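Folding the same laundry 243 times

Posted in: Work, sort of

So the question I get most at family dinners now is "what do you do all day," and for most of July the answer has been: I fold basketball jerseys. With a robot. Or through a robot, I guess? My aunt thinks I work in sports retail and I have stopped correcting her.

I joined the demo team at Piltley in the spring. There are a handful of us on it, and the job is to drive a pair of arms through some household chore, over and over, while everything gets recorded. The recordings go upstairs to Farah Raju and her training people, and they feed them to a model that is supposed to pick up the chore by copying us. One run-through from messy to folded is an episode. We need a pile of episodes before the model does anything you'd want to watch.

The target for garment folding this month was 200 keepers. I had to record 243 to get there, so you can do the math on how many I flubbed. Some were dumb (I bumped the pedal and ended the recording halfway through a sleeve hole, more than once). Some were fine folds that got tossed for hesitating. That one stung at first! But Farah sat me down and played one back at normal speed, and there I am, hovering over a hem for what feels like a week, moving left, moving right, going back left. A model that learns from that learns to dither. If you don't know where you're going to grab, stop, throw it out, start over.

I'd driven the arms on dishes and on cardboard boxes before this, and I was pretty smug about it. A box stays where you put it. Cloth is a whole different animal. You pinch one layer and you get two, or you get none and the fingers close on nothing, and each time you let go it settles into some new shape you didn't plan for. And jerseys are slippery compared with the cotton T-shirts we used in week one – the T-shirts kind of hold a crease for you, and the jerseys just slide back open like they're mocking you.
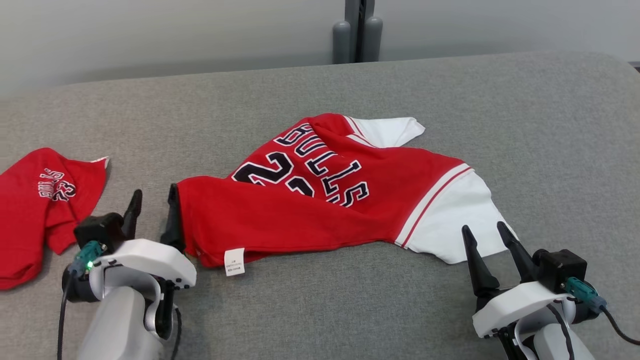 Left gripper has the hem, right one still shopping around. The second jersey is waiting over on the left.

My routine, after much trial and error, goes like this. Left hand finds an edge first, always. I don't touch the right until the left has a real grip, because if both go in together they drag the thing off in two directions and now you have a rope. Once the left is holding, I bring the right one down open and low, close on the opposite corner, and lift both a little to let the fabric hang and straighten itself out. Then lay it flat, fold the sides in, fold it up from the bottom, nudge the pile square if it needs it. On a good one I'm finished in 92 seconds, which is my personal best and is written on the whiteboard in very large numbers by me.

Herman Teoh, who has been at this way longer than I have, hates the lift. He does everything flat on the cushion, little tugs, smoothing with the backs of the fingers. It's slower and it looks gorgeous. We had a real back-and-forth over whether we should all do it one way so the model isn't getting mixed messages. Farah's answer was yes within a task, pick one and stick with it, and then she picked mine. I was gracious about it for almost an entire afternoon.

The starting mess is where we're supposed to mix things up. If every episode starts from the same crumple, the model gets great at that crumple and useless for anything else. So between runs I do the toss. Pick up the jersey, ball it, drop it. Back side up, front side up, bunched to one end, hanging off the front. You would think random is easy, but people are terrible at it. Larasati Liem went through my first batch and pointed out that I nearly always dropped it with the neck pointing away from me. I had no idea! Now there's a little card deck by the station and I draw one before each toss, and it tells me which side goes up and where the neck goes. It makes me feel like I'm dealing blackjack.

Other things I've picked up, in no order:

Stiff shoulders are real. Six runs, then get up and walk to the kitchen. I used to do long stretches and the folds at the end were visibly worse.

Collars eat grippers. Go for the hem or a side seam.

Don't save a bad grasp with a weird heroic regrasp that you'll never do again. A normal regrasp is good though, they want some of those, so the model sees what recovering looks like. Where the line sits between the two is something Larasati and I are still arguing about.

Write the note right after the run. "Double layer on second pinch" means something to you now and nothing at four in the afternoon.

The first model trained on our folding gets a tryout at the end of the month, on the same station. I've been told to expect a lot of confident grabbing at air. Juwita Sutanto is bringing snacks. If it manages even the first side fold I'm going to yell, and I'll post about it either way.

Next up is towels. I asked for towels. They're rectangles!

3 comments

Rocío Carrillo
The neck pointing away thing!! We had the same problem with mugs, every single handle was at the same angle for two weeks. Stealing the card deck idea.

okeke_fan
do you get any feel in your hands when it grabs or is it all by eye?

Juwita Sutanto
All by eye, which is why she squints like that. Also the snacks were supposed to be a surprise.

Get new posts by email. Enter your address to subscribe. You can unsubscribe at any time.

This site uses cookies to remember your preferences and count visits. Accept | Manage settings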